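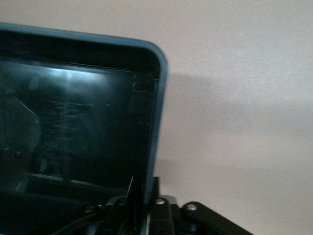
Do you have something at your house with a see-through lid that flips up? Maybe a bread box, or a record player, or a case your grandpa keeps his fishing lures in. I want to talk about why a dark, see-through lid can act like a window one minute and a mirror the next. I have been curious about this since I was small enough to get my nose prints on everything. Look at the dark panel inside that blue-gray rim. Near the top there's a bright, pale stripe, and that stripe isn't painted on. It's light from somewhere else in the room, bouncing off the shiny surface. A bit lower there are lots of tiny scratches, and they show up as thin streaks of light. So we've got two mysteries in one lid — the shine and the scratches. Let's do the shine first.

What light does when it hits something clear

Light travels in straight lines until it bumps into something. When it bumps into a wall, some of it gets soaked up and the rest scatters off in all directions. When it bumps into clear plastic or glass, most of it goes right through. Most, but not all! A little bit of the light always bounces back off the surface, even when the plastic is so clean you would walk into it.

You have seen this happen a thousand times. Think about your bedroom window. In the daytime you look out and see the street, the neighbor's dog, whatever is out there. At night, with your lamp on, you look at the very same window and there you are in your pajamas. Where did the street go?

It's still there. The street just isn't sending you much light anymore, so the small amount of lamp light bouncing off the glass wins. I think of it as two people talking at once. In the daytime the outside is shouting and your reflection is whispering. At night the outside goes quiet, and now you can hear the whisper.

A dark lid works the same way all day long. Dark plastic soaks up a lot of the light that tries to get through, so very little comes to your eyes from the other side. That lets the reflection show up nice and strong. This is also why a phone makes a pretty good mirror when it's turned off and a terrible one when it's turned on.

Why the bright part moves

My friend Noémi Szénási teaches third grade, and when I visited her class in April I brought an old lid along and tilted it back and forth under the ceiling lights. The bright patch slid up and down like it was alive. One boy was sure there was a bulb inside. (There wasn't. I let him check.)

Light bounces off a smooth surface the way a ball bounces off a smooth floor. Roll a ball at the wall straight on and it comes straight back to you. Roll it in at a slant and it goes off at the same slant on the other side. When you tilt a lid, you change the slant, and so your eyes catch light from a different part of the room. Tilt it one way and you get the window. Tilt it the other way and you get the ceiling, or your own chin.

Now for the scratches

Scratches are tiny valleys. If you could shrink down until you were smaller than a grain of salt and go for a walk on a scuffed lid, you would have to climb in and out of ditches all day. Each ditch has sloping sides, and those sides are tilted differently from the flat part around them.

You remember what happens when you tilt a shiny thing, right? The light goes somewhere new. So the sides of a scratch can toss light toward your eyes when the flat plastic next to it is tossing its light at the ceiling. You see a bright little line with darkness all around it. Move your head a bit and some scratches fade away while new ones pop up. They were all there the whole time, waiting for the right angle.

Scratches look extra bright on dark things. It's the same reason you can see a white thread on a black sweater from across the room and never find it on a white one.

How do lids get scratched up anyway? Dust does a lot of it. Some of the dust in your house is soft fluff, like bits of sock, but some of it is really teeny bits of sand and grit that came in on your shoes. Grit can be harder than plastic. If you wipe a dusty lid with a dry paper towel, you may be dragging little rocks across it! My neighbor Seul-gi Ryu found this out with the lid of her turntable. She dusted it every morning with a paper towel and was very proud of how well she took care of it. It ended up foggy in the middle, right where she rubbed the most.

What she does now is blow the loose dust off first, then use a soft damp cloth with hardly any pushing. I do mine like that too, when I remember.

Try it yourself

You need a few things for this one:

A dark, shiny, flat thing (an old plastic lid or a black plate is great)
A sheet of white paper
A flashlight
A room where you can pull the curtains

Lay the shiny thing on the table and look straight down at it. You'll probably see your own face looking back, kind of dim. Now bend your knees until your eyes are almost level with the table and look across it. The reflection gets much brighter! Light that skims in at a low slant bounces off a lot more than light that comes straight down. Lakes do this too. If you stand on a dock and look down by your toes you might see fish, but far out you only see sky.

Next, pull the curtains and shine the flashlight across the surface from one side, with the light held low. Move it slowly. You should see scratches you never knew were there. I did this with my black plate and counted 263 before I got bored and had a sandwich off it.

Last, put the white paper where the shiny thing was and shine the flashlight at it the same way. No face, and no picture of the flashlight either, just a soft glow. Paper feels smooth to your fingers, but up close it's a messy tangle of fibers, and each one throws the light in its own direction. The same goes for most painted walls. They send plenty of light back to you, but it's all jumbled up, so you never see yourself in it.

Please don't shine the flashlight in anybody's eyes, including the cat's.

A question I got from a reader

Somebody wrote to ask if you can make scratches go away. Sometimes, if they're shallow. Polish is a paste with super fine powder in it, and when you rub it on, the powder wears down the edges of the ditches until they're smooth and shallow. The scratch is still sort of there, but the sides aren't steep enough to throw light at you. Deep ones are a grown-up job, and some plastics get worse if you use the wrong stuff, so ask before you start rubbing anything on a lid that belongs to somebody else. Toothpaste counts as stuff. I know this from when I was 6, and my mother would like you to know it too.

If you try the flashlight test, write and tell me what you used and how many scratches you found. Next time we're doing soap bubbles, so save a straw.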